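The founder of Grendik pulls a black plastic tool out of a tote bag and sets it on the café table between us. It has a grip, a camera and two rubber-tipped fingers that close when you squeeze. "That's the whole thing," he says. "You do the chore with it and the robot learns from what the camera saw."

I have heard versions of this before. Zurow said it two years back about a headset and a pair of joysticks, and the people I met who had tried it mostly talked about their sore necks. He winces at the name. "Remote control is slow," he says. "You're steering an arm through a screen and you can't feel anything. Folding a towel took our people 12 minutes."

And by hand?

"Under one. You just fold the towel."

A pair of the tools costs $2499, which he calls cheap. I ask cheap for whom. He says the buyers are labs and a few firms like Vamik, who then pay people by the hour to make beds and load dishwashers at home. He won't tell me the hourly rate. He does say that around 40 homes have signed up since September.

My trouble is with the next step. A person has a shoulder, a waist and two good feet. When a pillow slides, she leans over and catches it, and the tool goes wherever she goes. Can an arm bolted to a cart follow her?

"Not always," he says, after a while. "Some of what we record, the arm can't reach. We throw that out."

How much?

"More than I'd like."

That was the best answer I got all morning — I wrote it down twice. He was less good on soft things. Cups and boxes go well, he told me, but bedding changes shape every time it is touched, and no two beds look alike. His reply to this is more homes and more beds. I asked what happens if more isn't enough, and he said he'd want to see the numbers first. So would I. Grendik hasn't published any.

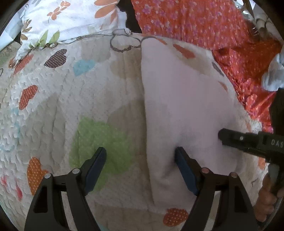 What I'd ask to see is a bed the robot has never met, made start to finish with no one at the controls, and then the same bed again the next morning. He said to come back in the spring.

214 shares | 3 comments

dustpan_annie
I could make a lot of beds for $2499.

rk_welder
We taught arms by grabbing the wrist and dragging them through the move. Fine for welding, same part every time. I wouldn't try it with a sheet.

mopbucket
Would have liked more on the pay. Do they own the video of your bedroom after?

Related
Fikre wants its warehouse arms to learn on the night shift
Zurow drops the headset, keeps the joysticks
What we still don't know about Vamik's home program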